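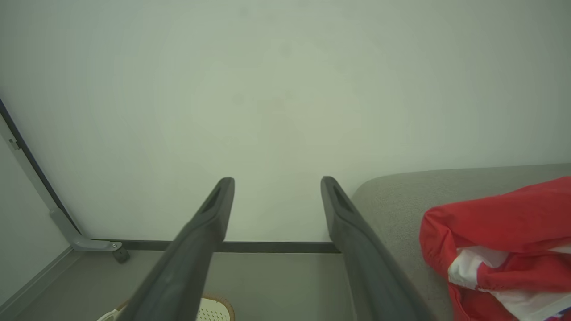
Saron Abdella thinks I should just pick a color, paint the place over a weekend and stop asking people how they feel about it. She wrote back to my first email with exactly that, plus a link to a yellow she likes, and then she asked if she could sign up anyway. So she's in, and I'm looking for more people!

I'm putting together a group to help me figure out Room 204 on the second floor of the Vurarholm building in Arkdale. It's the room people end up in when they're waiting for a class, or having lunch away from their desk, or making a phone call they don't want to make in the hall. Pale walls, gray floor, dark baseboard. It's a decent room and it gets used every day, and almost everybody who uses it tells me it feels like sitting inside a filing cabinet. I've heard "cold," I've heard "kind of sad," and one person told me it's the only place in the building where she can think, please don't touch it. I'd love to have both of those opinions at the same table.

What you'd be doing

You come in for one session of two hours. The first part is just using the room the way you normally would - read, eat a sandwich, answer your messages, stare at the wall if that's your thing. I'll be down the hall. After that we talk, as a group, about where you sat and why, what bugged you, whether you moved anything, and what the light was doing. Then comes the part I'm most excited about, which is moving things around. We'll have paint cards, a few lamps, a couple of rugs, some curtain fabric and whatever else I can carry up the stairs, and you get to try them out. Tape things up. Drag the seating to the other corner and sit in it for ten minutes before you decide you hate it.

I'll take notes the whole time and write it all up for Brumoveo, the little outfit I do room projects for. They pay for the paint and the furniture, so what you say really does go into the plan. I can't promise you'll get the wallpaper with the herons on it (somebody already asked).

Who I'm looking for

I want 10 people in the group, counting Saron. You need to be 18 or over and you need to have spent time in shared rooms of some kind - a break room, a dorm lounge, a clinic waiting area, a church basement, any of those. You don't have to know Vurarholm at all, and I'd like a few people who've never set foot in it. No design background needed. If you do have one, that's fine too, but please don't bring a presentation.

I'd especially like to hear from people who use a wheelchair or a walker, people who are bothered by glare or echo, and anybody who regularly has small kids along. The last time I did one of these I had a very nice group who were all about the same age and all loved the same armchair, and it didn't teach me much.

The practical stuff

Sessions are in May, either at 9:30 in the morning or at 5:45 in the evening. Tell me which one you can do, or both. You'll be paid $42 for the session, by check or gift card, handed to you before you leave. Coffee, tea and snacks are on me. Let me know about allergies and I'll shop around them.

There's an elevator at the back entrance and free parking behind the building. Wear something you can move around in - you won't be lifting anything heavy unless you want to, and there's always somebody who wants to.

I don't record the sessions. In the write-up I use first names only, or a made-up one if you'd like that better. You can leave whenever you want and you still get paid.

How to sign up

Send me a note through the contact form with your name, the time that works for you, and a few lines about a room you liked being in. It can be any room. My own answer would be my aunt's laundry porch, which had a terrible chair and a very good window, and I could go on about it for pages, so don't worry about writing too much.

I'll answer everybody, usually within a couple of days. If the group's already full I'll ask whether you want to be on the backup list, and people do drop out, so say yes.

Erasto Mrema
Room projects, Brumoveo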